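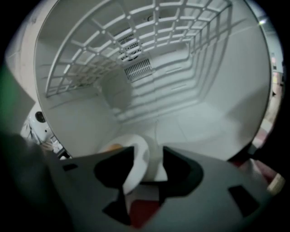

A round white item at the open tub, with the white lattice rack above.

Kitchen and Wash-Up Room: Picture Gallery

The Bollard Residence maintains a shared kitchen and wash-up room on the ground floor for the use of all residents and their guests. The room was refitted in May. Further pictures will be added as the remaining areas are completed.

The tub
The interior is white to pale gray, with smooth molded walls that curve around to a rounded rim. Residents are asked to wipe the rim with a damp cloth after each use and to leave the door open for a short time afterward. Abrasive pads mark the surface and should not be used.

The rack
The rack is a white grid of crossed plastic ribs, with a small round node where the ribs meet. It may be rinsed in place. Any rib that is found cracked should be reported to the residence office, which keeps replacement parts in the Durier cabinet beside the pantry.

Round and flat items
Plates, saucers and lids are handled singly and held near the rim. Items are to be scraped before they are brought to the appliance — food waste goes in the covered bin by the door. Pieces with metal trim are washed by hand at the sink.

The floor of the tub
The floor is broad and pale, with faint seams and shallow grooves. Small scraps collect in grooves of this kind and should be lifted out with a paper towel. Knives and other pointed tools may not be used for this purpose.

Putting away
Clean tableware is returned to the Kinyua shelves, with plates on the lower level and bowls above. Personal items left in the room overnight are moved to the shelf marked for collection and held there for 9 days.

Hours and inquiries
The wash-up room closes each evening at 2000 hours. Residents who require access after that time may apply to Marisol Mamani, Residence Services, at extension 1336. Questions concerning the appliances, including requests for instruction in their use, should be directed to Kasun Bandara in the Pernex Wing office, which opens at 1000 hours.

Gallery page last updated November 6, 2020.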